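Print this page | E-mail this story

The Inventory

Danuta Kaczorowski began with the box. It was maroon-brown outside and gold foil inside, with small gold diamonds along the rim of the long side. She entered it as Item 4, container, open, and set the value at nothing.

The estate form allowed 900 characters per item. Her aunt had lived in Lallonmont for 89 years and had left few things that needed more than 30. Chair. Lamp. Chair, damaged.

Davoud Shojaei, acting for the firm of Heydari, stood at the window with the second copy. His job was to initial each line.

"Contents?" he said.

"Listed separately."

She moved to the cube. It was wood, small, painted in diagonal stripes of red and yellow. As a child she had been allowed to hold it on one condition, that she put it back with the same side up. She no longer knew which side. She wrote: cube, wooden, painted.

"Purpose?"

"Leave that blank."

"The form won't close with a blank."

She considered the field. In May her aunt had telephoned to say that the cube was to go to Do-yoon Sun, the tenant upstairs, who had once guessed what it was for. She had not said what he guessed. Danuta had written the name on an envelope and the envelope was now Item 31.

"Put 'household,'" she said.

Davoud typed it and initialed. The form closed. He asked whether she wanted the box kept with the cube or released to the general lot, and she said with the cube. Then she carried both to the round table, where the light was better, and began on the small things.

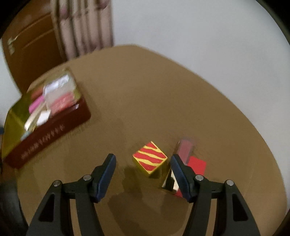 The Tenant Upstairs

Do-yoon Sun received the letter on January 13, 2026. He read the item number twice and went down in his socks.

Print this page | E-mail this story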